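Notes on a local news ranking script, six months in

June 2018

I have been keeping a small program running since the winter that reads the "most viewed" boxes on local news sites and stores what it finds. The program is called Skiseck. It has no public page and probably never will, but three people have written to ask how it works, so I am putting the answer in one place.

The starting question was narrow. Most city papers and TV stations publish a weekly list of their top stories. The list is presented as a record of what people read. I wanted to know how much of it was a record of what people were shown. Those are different quantities and they can be separated, at least in part, if you save the front page at the same time as the list.

Skiseck does this every 3 hours. On each pass it saves the order of headlines on the front page, the order of headlines in the most viewed box, and the section label on each story. It doesn't save the story text. I considered doing so and decided against it, partly for copyright reasons and partly because the disk on the machine is small and old.

The set of sites is limited to 6. I started with more. Two put up a paywall that hid the box, one redesigned its page in February and dropped the box entirely, and one turned out to be filling the box by hand. That last one was easy to spot. The same recipe for cold beet soup stayed in fourth place for nineteen days without moving, while everything around it changed. I wrote to the paper and got a polite answer from the web desk confirming that fourth place was a "house slot."

The store now holds a little over 3000 distinct headlines. A headline counts as distinct if its link is distinct. This sounds obvious, but editors rewrite headlines constantly, and the first version of the program counted every rewrite as a new story. One item about a burst water main on Greduvov Street existed in my data as eleven separate stories. The fix was to key on the link and keep the headline as a list of values with times attached. The rewrites then became useful in their own right, and I will get to that below.

Section labels were worse. Every site has its own scheme, and none of them is stable. A shooting might be filed under Crime, Metro, Local, Public Safety or Breaking, sometimes more than one in the same day. I ended up with a short table that maps the site labels to my own: crime, courts, city hall, transit, weather, schools, food, sports, and other. "Other" is larger than I would like. It contains lost pets, lottery winners, obituaries and anything involving a celebrity passing through town. 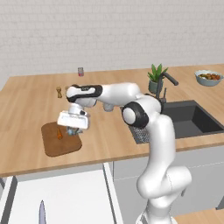 Robot arm over a cutting board, computer rendering.

Now the results, such as they are. Crime stories take up a larger share of the most viewed boxes than they do of the front pages. I expected that. What I didn't expect was how much of the gap goes away once you control for position. A story in the top slot on the front page enters the box quickly almost regardless of its subject. A city budget story in the top slot does well. The same kind of story in slot nine does nothing. Crime stories are placed high more often, and placement carries most of them.

There is a remainder. Crime stories placed low still climb into the box more often than other stories placed low. Weather does the same, but only when there is a warning in the headline. Transit does it only on the morning of a disruption and is gone by lunch. Food does it with restaurant closings and never with restaurant openings, a pattern I have checked several times because it seemed too neat. It held each time, though the number of openings in the data is small and I wouldn't lean on it.

City hall stories are the ones I care about most, and they are the least encouraging. The council here passed a change to the street vending rules this spring. It affects every person who sells anything from a cart. The paper I read at home ran it in slot twelve under a headline containing the words "amended schedule." It never reached the box. Another site on my list ran the same vote with the headline "Cart owners face new fines," placed it in slot seven, and it sat in the box for most of a day. Same facts, same vote, nearly the same length. I know one pair proves nothing. I have since gone looking for more pairs and have a handful, and they point in the same direction.

This is where the rewrites come in. When a headline changes and the link and the position don't, you have something close to a natural test. There are 93 cases in the store where a headline was rewritten and the story stayed in the same slot for at least two passes before and two passes after. In a bit more than half of them the story moved up in the box afterward. In the rest it stayed put or dropped. Stories decay with age anyway, so a move up is more interesting than a move down, but I don't have a good model of the decay and I won't pretend the figure means more than it does.

The rewrites that seem to help share a few plain traits. They name a street or a neighborhood. They name who is affected. They drop the agency. "Officials announce closure of Uvitz Bridge ramp" became "Uvitz Bridge ramp closed through fall" and went from ninth to second. I have no complaint about that one; the second version is simply the better headline. Others are less clean. A story on a school boundary review went up after the word "chaos" was added, and the story itself described a meeting that ran twenty minutes over.

Grażyna Kubiak, who used to edit the metro pages at a paper I won't name, read an early draft of these notes and objected to one assumption. I had treated front page position as an editorial choice made before the audience reacts. She pointed out that most desks have a live traffic screen on the wall and move stories up when the numbers rise. So position drives views and views drive position, and my 3-hour sampling is far too coarse to say which came first. She is right. A pass every five minutes would help. I haven't done it, as I don't want to load other people's servers for a hobby.

Her second objection was that a weekly list is a product in itself. It gets written up as an article, the article gets placed, and old stories gain a second round of views from it. I can see this in the data. Stories named in a weekly roundup reappear in the box a day after the roundup runs — sometimes above current news. I now flag those passes and leave them out.

A few technical notes for anyone who wants to build the same thing.

Store the raw page, compressed, and parse it later. I parsed on arrival for the first month and lost four days when one site renamed a single element. With the raw page kept, a broken parser is an inconvenience.

Use the server's clock and ignore the times printed on the page. Several sites update the printed time whenever any edit is made, including fixing a comma.

Expect the box to be missing. On two of the sites it is loaded by a script after the page, and if the script is slow the program saves an empty list. An empty list must be stored as "unknown" and kept apart from "no change." I mixed these up early on and had to throw away most of a week.

Do not trust the numbers next to the headlines, on the sites that show them. I compared the displayed view counts over several days on one site and found them dropping at times. A cumulative count can't drop. Either the window is rolling or the number is decorative.

The matching step, which decides when two sites are covering the same event, is borrowed from an old tool called Górecki that a former coworker wrote for sorting press releases. It compares names and places and ignores everything else. It is crude and it works well on local news, where a street name plus a surname is nearly always enough. It fails on weather, where every story has the same places and no surnames, so I match those by hand.

Next on the list is the decay model. I also want to add two sites from smaller towns, where one person does the placing and there may be no traffic screen at all. If you work at such a place and your most viewed box is filled automatically, write to me at the usual address. I would need the box and the front page to be public, and nothing else from your side.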